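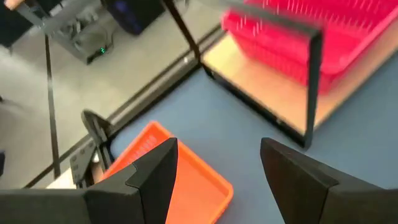 Colour coding is the cheapest control a small storeroom can adopt, and the one most often adopted badly. My argument is that a colour should carry one piece of information only, and that most sites ask it to carry three.

The usual history goes like this. A site buys containers in two or three colours and assigns them by department. A year later someone uses the same colours to mark urgency. Then a supplier runs out of one shade, a near match is substituted, and the substitute acquires a meaning of its own. At Savcombe, where I reviewed the parts store in September, red meant "returns" on one side of the aisle and "do not issue" on the other. The store held 1366 line items. Of those, 213 sat in a container whose colour contradicted its written label.

Yara Nseir, who ran the store, defended the arrangement on the grounds that regular staff knew the exceptions. They did. The relief staff on Tuesday did not, and relief staff are the people a code is meant to serve. A code that depends on local memory is a habit with paint on it.
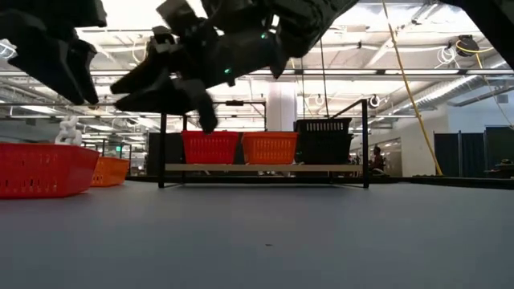

Red basket on a rack, grey tabletop.

The common objection to a single-meaning code is that it wastes capacity. Hanan Darwish has put this case in print more than once: if five colours are available, why spend them all on status and leave department to a printed label? I accept the arithmetic. I don't accept that the two readings cost the same. Colour is read from across a room. Text is read at arm's length. Status decides whether a person should walk over at all, so it belongs to the colour. Department can wait until they get there.

There is also the matter of colour vision. A meaningful share of any workforce will confuse red with green under poor lighting, and a good many storerooms have poor lighting. Every coloured container should therefore carry a printed letter as well, in the same position each time. Billero's store does this with plain adhesive labels and reprints them when they fade.

My recommendation is narrow. Choose status or department, write the choice on one page, and fix that page at the door. If a shade goes out of stock, leave the shelf position empty until the correct one arrives. Savcombe has so far relabelled the returns side and has the other side of the aisle still to do.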